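Rurkmont Cloth Folding Set -- README

Cloth folding and spreading on a table, part of the Nodik household tasks. Maintained by Fatemeh Asadi. Last touched in August, notes below are in the order I remembered them.

Status: usable. Labels checked once, second pass half done.
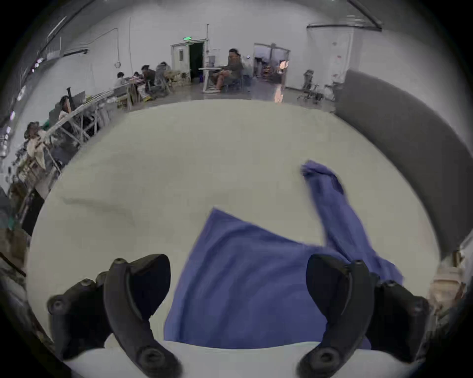
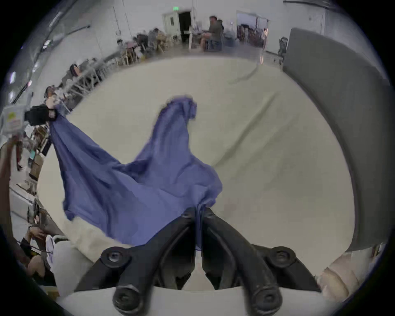 Labels are per clip, one line each, in labels.csv. Columns: clip, cloth_state, action, outcome, notes. cloth_state is how the cloth looks at the first frame, so pick from flat, crumpled, twisted, folded. The blue cloth is the hard one. When one part is on the table and another part is up in the air, as with the blue cloth over the pale table, use the state of whatever is still lying down and put "lifted" in notes. A long twisted band between two grippers is twisted, even if the rest is hanging in a nice wide sheet. Old labels called this "crumpled", most are fixed, not all.

Counts
1,758 clips recorded
1,280 kept after review
111 of the kept ones have outcome = unclear
7 cloth types, listed in cloths.txt

Dropped clips are in rejected/ with a reason code. Please dont merge them back in.

Actions
spread -- cloth ends up flatter than it started
fold -- an edge or corner is brought over onto the rest
lift -- cloth leaves the table, no fold made
regrasp -- let go, take hold somewhere else
carry -- whole cloth moved, shape more or less kept

One clip can have two actions, separate with a semicolon. Order matters. Three or more, split the clip.

Outcome
done, partial, failed, unclear. A fold counts as done if the edges land within a hand's width of each other. Wrinkles don't matter for fold. They do matter for spread. If the cloth slips out during the last second and lands fine anyway, that's partial (argued over this, decided, moving on).

Known problems
- Thin cloths billow on a quick lift and the corners are hard to follow. Corner labels on these are shaky, use with care.
- Pale cloths on pale tables. Edges get lost. Check the shadow.
- "fold" and "carry" got mixed up in the first batch, Caputo prefix. Fixed in v2 but the old csv is still in archive/.
- Kukitz clips use a different spelling for one cloth type (teatowel vs tea_towel). Script handles it.
- A few notes fields have commas in them without quotes. Will break a naive parser.

Splits
train.txt, val.txt, test.txt. Split by session so the same cloth in the same pile doesnt show up on both sides. Don't reshuffle by clip -- scores will look great and mean nothing.

Not included: clothing with buttons or zippers, anything heavier than a bath towel, stacking folded peices.

To do
- finish second label pass
- add a "which corner" column
- redo the unclear ones with two people
- clean up cloths.txt, duplicates in there

Questions or wrong labels: open an issue with the clip name, or send to Fatemeh. Include the row from labels.csv.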